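Noviembre, cuaderno del taller, por la tarde

Sigo con el tinte de nogalina y ya van 17 probetas, que no caben en el estante de arriba, así que he invadido el de los barnices (perdón a quien busque el Geltero, está detrás). Las de roble salen demasiado verdosas con la receta de siempre, y las de haya quedan a manchas aunque lije hasta el aburrimiento. Mañana pruebo a mojar antes la madera y dejarla secar toda la noche.

Lo bueno: ¡la mezcla 2 aguanta! La misma proporción del bote de Veltier, pero con un chorrito de vinagre -- el tono se va al tabaco y me encanta. Gasté 264 gramos de polvo entre todas las pruebas, hay que pedir más y preguntar en Bitano si sigue valiendo el descuento.
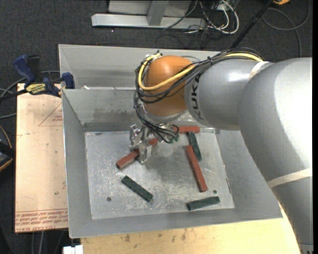 Para nombrar los tonos necesito algo mejor que «marrón» y «más marrón», porque dentro de dos meses no me entero ni yo. El naranja de la muñeca de ese brazo KUKA, por ejemplo, tira a pardo por la parte de abajo, y por ahí anda la probeta de cerezo con dos manos. Lo apunto como «naranja tostado» y listo.

Pendiente: colar la cera de Šťastný, que tiene grumos, y etiquetar los tarros.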